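Keeping a three-finger gripper cell in tolerance
Speaker notes, Orsolya Csonka, Skallell maintenance session, December

Slide 1. Title
Introduce self. Responsible for the upkeep of one cell at the Jellville site. Talk covers that cell only. Questions at the end, except for part numbers, which are on the handout.

Slide 2. What the cell consists of
One collaborative arm, force-torque sensor at the flange, adaptive gripper with three fingers, aluminium profile table. Controller cabinet by Tronix, under the bench. The cell was commissioned by Pacheco and handed over with a two-page service sheet. We have extended the sheet to cover cables, sensor zero and tool centre point.

Slide 3. Service interval
Short check every 100 hours of powered time. Full check every 900 hours. The hour count is read from the controller, not from the shift log. The two differed when we compared them, and the controller is the one to trust.

Slide 4. Short check
Stop the program, hold the arm in the service pose, lock out the gripper supply.
Wipe the fingers with a dry cloth. No solvent on the pads.
Move each finger joint by hand through its free play. Compare left with right. A joint that feels gritty goes on the list for the full check.
Look at the cable loops from every side. Mark any shiny patch on the outer jacket with paint pen and write down the position.
Restore supply, run open and close five times, listen.

Slide 5. Cable routing
Most of our stops in the first year came from cables. The original loop was too short, and with the wrist at the end of its travel the connector took the load. We lengthened the loop by 125 mm and moved the first tie further up the arm. A longer loop can catch on the fingers, so check it at both wrist limits before the program is released.
Pause here. Somebody usually asks about cable sleeves. We tried a sleeve and took it off again, as it hid the wear.

Slide 6. Sensor zero
Warm up for 46 minutes before zeroing. Gripper open, nothing in the fingers, arm still. Take the reading in three orientations. If the values don't agree after the tool weight is subtracted, check the coupling screws before touching the software. Tighten crosswise, in two passes. Loose screws look exactly like drift on the plot.

Slide 7. Setting the work position

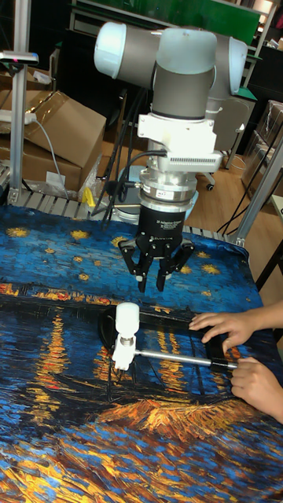
Position checks come after the sensor zero, with the arm parked and a second reference on the table. We park centrally with the fingers pointing down and open, clear of the surface, so that the space in front of the gripper stays available. The handheld device goes there, pointed tip down on the cloth, with one hand flat on the black plate and the other on the handle at the end of the silver rod. Keep the grip on the handle light. A firm grip tilts the tip, and the error goes straight into the recorded point. Record each point twice, lifting the device in between. If the pair disagree, discard both and start that point again.

Slide 8. Table covering
The cloth must lie flat and be fixed at the corners before any point is taken. A fold under the tip gives a false height. After the cloth is changed, repeat the height points. The side points can stay if the table has not been moved.

Slide 9. Full check
Everything in the short check, then:
Remove the gripper, clean both mating faces, inspect the locating pin.
Check the bracket above the sensor for cracks at the inside corners.
Unplug and reseat the sensor connector.
Refit, zero, repeat all position points.
Back up the controller before and after. Keep the two files apart and name them by hour count.

Slide 10. Open points
Finger pad wear is still judged by eye. A simple gauge is being drawn up. Replacement interval for the wrist cable has not been settled, as we have only changed it once.

Leave slide 10 up for questions. Spare cable and one worn pad are in the box by the lectern, to be passed round.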